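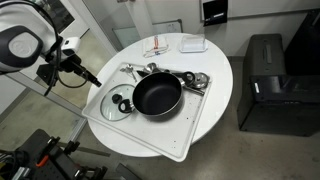
Me han pedido cerrar el presupuesto del segundo puesto de cocina antes de septiembre. El brazo ya está pagado; queda todo lo pequeño, que en la primera hoja apunté como «varios» y se quedó corto.

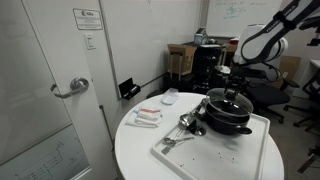 La partida de menaje sube a 200 euros. Gititz vende las ollas sueltas y la tapa aparte, y quiero dos recambios de cada. La tapa de cristal, que la pinza coge por arriba, es lo que más me preocupa en caso de caída.
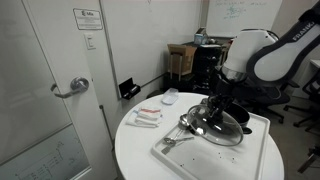 Para los dedos de la pinza, Skotel pide casi 500 euros por el juego y Paucar tarda 40 días en servirlo. Voy a pedir muestra a los dos. La prueba será con un pomo negro como el de esta tapa, también con la tapa inclinada, y con las cucharas de la bandeja.
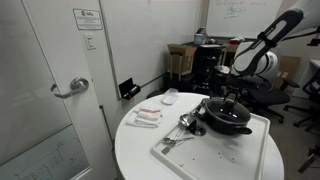
Publicado por el autor del blog en Compras y presupuesto

La mesa redonda se repite en el segundo puesto. Gralthorpe la deja con 45 euros de portes, montaje aparte. Las bandejas las compro del mismo tamaño, y paños también. Me falta el precio de las sillas.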